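Counter robot at Salgate: questions about the March stoppage

What went wrong?
During a serving trial the arm stopped with its gripper over an open display tray and would not take the next order. The log showed fault 23, a force limit on the wrist. One doughnut was crushed. No one was hurt.

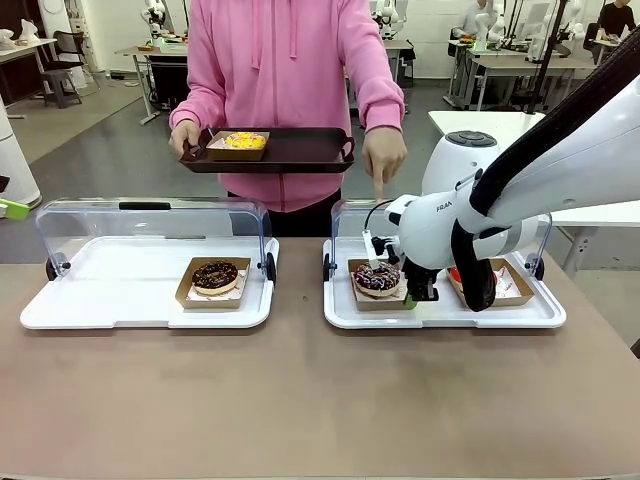
Gobnait Lenihan asked whether a hand could have been caught. The gripper was open when it stopped, and the force limit applies to people as well as to cake.

What caused it?
A lid had not been swung fully back. The arm's path assumed it had, so the fingers met the edge of the plastic on the way down.

Why didn't the robot see the lid?
Clear plastic is hard for the wrist camera to pick out, above all under bright ceiling lights.

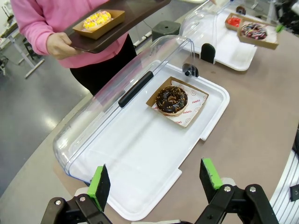
Umside has since added a check before each reach. If the lid angle can't be confirmed within 2 seconds, the arm stays where it is and asks for help.

Can I point at a doughnut while the arm is moving?
Please wait until it has parked. Keep trays and sleeves on your own side of the table.

Who can reset it?
Kaiwen Tang or Chantal Beaulieu. Don't restart it at the plug. 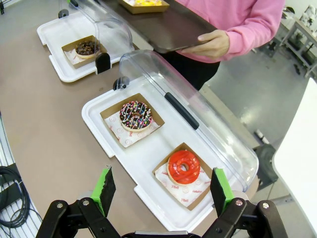

Gripper open at the display trays, Salgate.

Last updated May 13, 2026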